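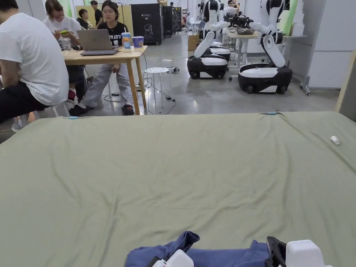
**Location permission for a bus app, is it really needed?**

I installed the Plureo app on my phone to see bus times in Undmont. It asks for my location "all the time", also when the app is closed. I only look at 2 stops. If I refuse, will the times still work? The privacy text has 471 lines and I could not find the answer in it.

Posted by statberg_rider, April 27, 2018

**Iestyn Meredith**

Yes, they work. I refused it in July and I still get the times. You must type the stop number by hand the first time, then press the star to save it. Mine is 213. What you lose is the list of stops near you and the alert before you get off. If your phone has Android 8, go to Settings, Apps, Plureo, Permissions and switch off Location. On an iPhone you can choose "While Using", and then the nearby list stays. I do not know what they do with the old data, for this you should write to them.

**eynon_k**

all apps do this, just turn off gps when you dont need it. saves battery too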